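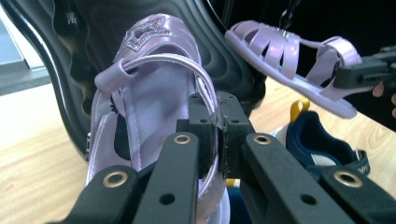
Notebook, August - Thursday, late afternoon

Filed under: Labor desk / Closures and unpaid wages

Reading time: 3 min

Went through the Wutau folder again today. Fredy's draft for the shared summary says the owner "abandoned" the plant. I don't think we can write that yet. What we have is a gate that was locked on the morning shift, a notice from the bank, and a lot of people repeating what the first person at the gate told them. The owner may well be gone. Show me somebody who tried his door.

What is on paper so far:

The loan agreement between Pastov (lender) and Wutau, copy only, two pages missing from the middle. It lists stitching machines, a boiler and "finished stock" as security. Wages aren't mentioned in the pages I have. Fredy reads that as the bank jumping the line ahead of the workers. Maybe, but the missing pages are exactly where a wage clause would sit, so I've put a question mark next to it and left it there.

A letter from Ternus, the buyer, saying it had paid for all goods received. Every buyer writes this letter. It doesn't say when it paid, or to which account, or what it did about the goods it had ordered and not received. Kamonchanok has asked for the payment dates twice. The second reply was the first reply with a new greeting on top.

Payroll sheets for one line, 12 names. Photographed on somebody's kitchen table by the look of it, and the bottom row is blurred. They do show that pay was late before the closure, and I'd trust them further than anything else in the folder. No signatures in the last column. The supervisor told Kamonchanok the column was "always empty", but the older sheets are signed, so either he forgot or he's smoothing it over.

The 90 days thing. Fredy has a line saying workers have 90 days to file. I asked where it came from. He got it from a flyer, and the flyer doesn't cite anything. Taking it out until one of us reads the actual rule. If we print the wrong deadline and someone misses theirs, that's on us.

Also the Mendoza comparison, which keeps coming back. The Mendoza plant closed in 1985 and the workers there got most of their back pay once the building was sold. People like that story and I understand why. But Mendoza owned its building. Wutau, as far as I can tell, rented. There's no building to sell, the machines are pledged, and whatever stock is inside is pledged too if the copy is right. I would cut the comparison completely. Fredy wants to keep it as "background". We left it in brackets for now.

Called the bank at 4. Was put through to a man who said the sealing was routine and that worker matters are handled by the proper office. Asked which office. He said the proper one. Wrote it down word for word.

Kamonchanok is more hopeful than I am about the labor office meeting. She thinks they'll release an advance from the hardship fund. I've heard "next week" from that office before, on other files, and I'd like to see the form people are supposed to fill in before we tell anyone there is a fund.

To do:

- get pages 5 and 6 of the loan agreement (Fredy)
- ask for the lease, or at least the landlord's name
- Ternus, third try, this time only the one question about dates
- clean scan of the payroll sheet, bottom row
- find the rule behind the deadline, full text
- change "abandoned" to "has not been reached" everywhere, headline too

Fredy added in pencil: "you'd want a signed confession before calling it a closure." Closure is fine. The gate is locked and I've no quarrel with closure.

Kamonchanok has the folder tonight. Lease request goes out first thing.

Contact the desk | Copyright, all rights reserved | Back to top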